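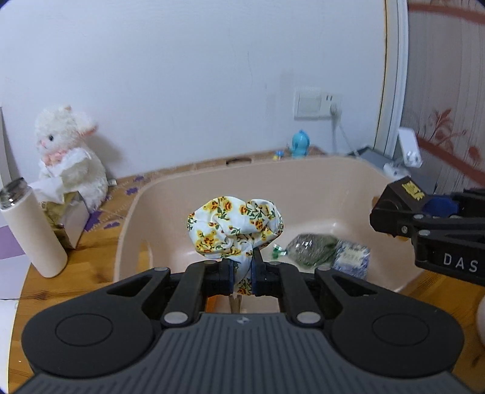 Figure 1. Printed floral cloth, bunched, beside a plastic basin on the work table.

Home and Textile Care 2: Hand Washing Small Printed Cloths
Tiverdale Community Learning, household skills stream
Handout for Unit 1128

14 shares | 3 comments

These notes cover hand washing for small printed cloths: hankies, napkins, tea towels, bibs and light scarves. Read them before the practical and bring them with you. Machine washing was covered in the last unit and is only mentioned where it matters.

1. Sorting

Go through the pile before running any water. Whites with a coloured print are treated as coloureds, even when most of the cloth is white. A flower print in yellow or orange can hold its dye for years and then let some go in a hot wash. Green is usually steadier, but test it anyway.

To test a print, wet a corner and press it between two layers of white paper towel for a minute. If colour comes off on the towel, wash that cloth alone in cold water. If the towel stays clean, it can go in with other light cloths.

Check for:
- stains, and whether they are grease, food or drink
- loose hems
- pins, threads or tissue caught in the folds
- a care label, if there is one

Food stains should be scraped with the back of a spoon first. Don't rub them. Egg and milk need cold water, as hot water sets them into the fibre.

2. The basin

A plastic basin with a rounded rim is kind to cloth and easy to wipe out. Ones with a handle slot can be carried while wet and hung on a hook afterwards. Remember that water will come out of the slot if you fill past it, so keep the level well below.

The basin at home often doubles as a carrier for groceries and other bits and pieces. The one in Figure 1 has a bag of dark green leaves and a patterned package in it. Take everything out and wipe the inside before you wash. Grit from leafy vegetables will scratch, and plant juice can mark a white cloth.

Keep one basin for laundry and one for food if you have the cupboard space. If you only have one, wash it with dish detergent and hot water each time it changes jobs.

3. Water and soap

For the practical we use 3000 mL of lukewarm water per basin. Measure it the first time so that you know where it comes to on the side. After that you can go by eye.

Add 2 teaspoons of mild liquid soap and stir with your hand until it is mixed through. We stock Lilletti wool and delicates wash in the laundry room. Any mild soap will do at home. Do not pour soap straight onto the cloth, as it is slow to rinse out of the one spot.

No bleach on prints.

4. Washing

Open the cloth out fully before it goes in. A cloth dropped in as a ball stays dirty in the middle. Push it under, let it soak for ten minutes, then press and release with a flat hand. Turn it over and do the same again.

For a mark that hasn't shifted, lay the cloth over your palm and work a little soapy water through with your thumb. Go with the weave. Scrubbing cloth against itself roughens the surface and makes the print look faded.

Change the water if it turns grey or coloured.

5. Rinsing and wringing

Rinse in clean cold water until there are no bubbles when you squeeze. Two rinses is normal. Three may be needed if you were heavy with the soap.

Wringing is where most damage is done. A cotton cloth can take a twist, but gathering it to a point and turning hard puts all of the strain on a small area. Look at the lower end of the cloth in Figure 1, where it is pinched in to a narrow tail. A shape like that will dry with sharp creases if you leave it, and thin cloth can pull out of square.

The better method is to fold the cloth in quarters, squeeze from one end to the other, then roll it in a dry towel and lean on the roll. Silk and rayon should only ever be rolled.

6. Drying and folding

Shake the cloth twice by the corners and pull the edges straight while it is damp. Hang it by a full edge, not by a corner. Dry prints in the shade. On a rack indoors, leave a hand's width between pieces and open a window.

Iron cotton on the back while it is slightly damp. Fold in half, in half again, and put it away only when it is dry right through.

7. Setting up a table at home

You don't need a laundry room. A kitchen or bedroom table is fine, with a few cautions.

Wooden tops mark if water sits on them. Put down a towel or a waterproof mat and dry any spills straight away.

Move papers, tissues and soft toys well back. Plush takes a long time to dry.

Keep the basin away from wall sockets, cords and anything plugged in. If there is a power point behind the table, pull the table out or work at the other end. Dry your hands before you touch a switch or plug.

Put flasks and hot drinks on a different surface.

8. Practical task

Bring one printed cotton cloth from home, used and unwashed. Work through sections 1 to 6 and fill in the record sheet as you go. Note the result of the colour test, the number of rinses and any marks still there at the end. Hand the sheet in with the folded cloth.

Aprons are supplied. Towels are not, so bring two. Anyone with a skin condition should wear gloves, and there are Yimyam cotton liners in the bottom drawer for wearing underneath.

The record sheet and the stain chart are in the August folder. Paper copies are on the shelf beside the door.

3000 views | 3 comments | Share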